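Condance – treaty and joint statement texts, README

12 shares | 3 comments

## What this is

Condance collects the published wording of bilateral joint statements: the communiqués two foreign ministries put out after a visit, usually on trade, energy or defence. There are 433 statements in this release, in English or in official English translation. Graciela Yáñez did most of the gathering. I did the checking, and I trust the result less than she does.

## What it isn't

It is not a measure of how well two governments get on. "Relations are growing" turns up in statements from countries that recalled their ambassadors the following September. Please don't run a sentiment score over it and call the output a friendship index. The Nevberg group did so with the last release – the chart was very pretty.

## Fields

- `parties`: the two governments, alphabetical
- `issued_by`: which side published this version
- `text`: full wording, footers stripped
- `pair_id`: links the two sides' versions, where both exist
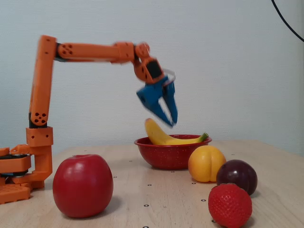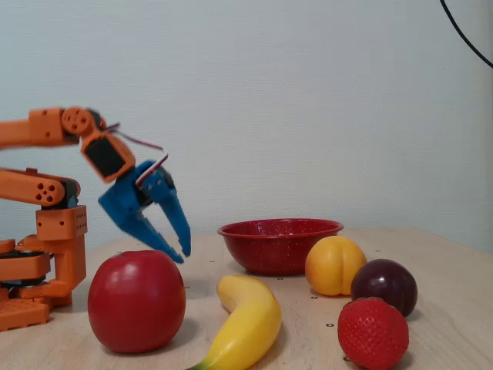 Ngọc Sầm objects that `pair_id` promises too much, as the two versions often differ on the very paragraph anyone would care about, and a shared number makes them look like one document. I agree, and the field stays only because removing it breaks the Psarras loader.

## Known problems

Ministries edit old pages without saying so. We kept the first copy we fetched, which may already have been the second draft. Small states are thin on the ground. "Defence cooperation" can mean a frigate or a brass band, and the text rarely tells you which.

Last checked 13th February.

## Comments

**Radwa Helmy:** Is the translator recorded anywhere? Half the warmth in these things is added in translation.

**Kamlesh Pal:** No, and I doubt the ministries know either.

**Loan Mạch:** The footer stripping also took out signatures in 2 files. Sent you the names.

## Related

- Psarras loader: notes on version 2
- Motard: summit guest lists
- Why we dropped the press conference transcripts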